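5th December
By Ghazal Mirzaei

Quarterly walkthrough, Leson building, ground floor

Fire exits: OK. Rear door sticks at the bottom, needs planing.
Extinguishers: 4 checked, 3 OK. The one by the kitchen has no tag. Replace before February.
Emergency lights: held for 30 minutes on battery. OK.
First aid box: FAIL. Eyewash out of date, burn dressings missing. Ordered from Guka.
Stairs and handrails: OK. Nosing loose on step 6, taped off for now.
Storage room: boxes stacked too close to the sprinkler head. Moved during the visit. Please keep the top shelf clear.
Loading dock: salt bin empty. Drain cover is back in place.
Extension cords: two in the front office run under the rug. Remove.
Kitchen: fridge seal torn, not urgent. Kettle cord OK.
Benches and fixed equipment: OK. No comments.

Open items go to me by email.

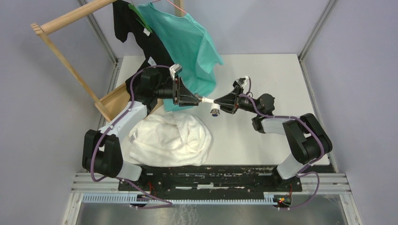 Bench with two arms, purple cables along both.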